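Waaka: un diccionario de colores en español, hecho a mano y con bastante cabezonería

Versión del 28 de agosto de 2019

Qué hay aquí

Waaka es una lista de nombres de colores en español, cada uno con su valor hexadecimal y una nota sobre cómo se usa. La empecé porque me harté de las paletas traducidas a lo bruto del inglés, donde todo acaba siendo «rosa caliente» o «azul policía». ¡Nadie que yo conozca dice «rosa caliente»! Así que me puse a apuntar los nombres que oía en casa, en la mercería, en las tiendas de pintura y en los catálogos viejos de lanas, y cuando quise darme cuenta ya tenía un archivo.

Ahora mismo hay 1000 entradas repartidas en 17 familias. La de los verdes es la que más guerra me ha dado (el verde botella y el verde carruaje me tuvieron una tarde entera cambiando decimales).

Formato

Un único CSV, en UTF-8, separado por punto y coma. Tiene seis columnas:

nombre — en minúsculas y con sus tildes
hex — sin almohadilla delante
familia — una de las 17
variantes — otros nombres para el mismo tono, separados por una barra vertical
zona — dónde lo he oído o leído, si lo sé
nota — lo que me apetecía contar

La columna zona está vacía en muchísimas filas. Prefiero dejarla en blanco a inventarme que «color guinda» es de tal sitio cuando solo lo he visto en una etiqueta.

Cómo se usa

Si trabajas con hojas de cálculo, ojo al abrirlo: algunos valores hexadecimales son solo cifras y el programa se los come como números. Importa la columna hex como texto y listo. El script buscar.py recibe un hexadecimal y te devuelve el nombre más cercano, midiendo la distancia en Lab (la primera versión la medía en RGB y los morados salían fatal).

python buscar.py C8A2C8
lila

De dónde salen los valores

Los tonos con referencia clara los comparé con las cartas de Ikavley y de Brasus que tengo en papel, siempre a la luz de la misma ventana. Los demás son a ojo, mi ojo, con todo lo que eso implica. En la carpeta revision hay 100 nombres dudosos que todavía no he metido en la lista principal, entre ellos varios beis que no consigo distinguir al día siguiente.

Los claros son los peores. Lila, lavanda y malva se pisan constantemente, y con los amarillos pálidos pasa lo mismo: pajizo, vainilla, crema, marfil... Yo he puesto la frontera del lavanda donde el azul empieza a notarse, pero si tú la pondrías en otro lado, te creo.
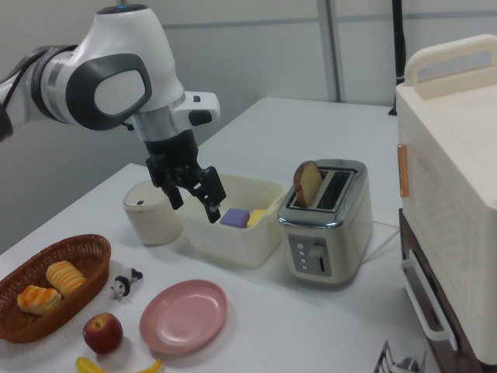 Lavanda y amarillo pálido, dos bloques juntos en una caja blanca.

Cosas que faltan

Metalizados, casi todos. Un gris plata en hexadecimal es un gris y punto, y no sé cómo anotar el brillo sin montar un lío de columnas. Tampoco hay colores de pelo de caballo, que me los han pedido dos veces y dan para un archivo propio.

Colaborar

Abre una incidencia con el nombre, el tono aproximado y dónde lo has oído. Las discusiones sobre el color salmón van en su hilo, por favor, que ya es larguísimo.

Licencia

CC BY 4.0 para los datos y MIT para el script. Si lo usas en algo, mándame el enlace, que me hace ilusión. Clurnholm, el visor web de la lista, vive en otro repositorio y lleva su propia numeración de versiones.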